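Open Day

Late. Parked on the grass at Zikow, ran, lost a shoe, got it back. Visitor sticker 32, crooked on my coat.

They'd already started. Seven of us at the rope, me on tiptoe behind a man with a huge backpack.

"No talking while it closes," said the woman from Zikow. So no talking. Even the kids from Clustham shut up.

The arm came down. Slow, then slower. My sister built the wrist part, five winters of it, and she was standing by the door with her hands in her sleeves, not looking. Wouldn't look at me ether.

I'd said I'd come in February. Didn't. Said a lot of things.

A little click. The screen over our heads switched to the wrist view and everbody leaned in.
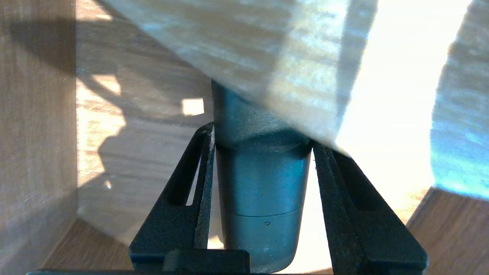
On the screen: both fingers closed on the cylinder, sun on the wood.

"Is that it?" said the backpack.

"That's it," I said, too loud. My sister turned around. Saw the coat, the sticker, the muddy shoe.

She held up one finger. Wait. Then she went back to watching the door.

I waited.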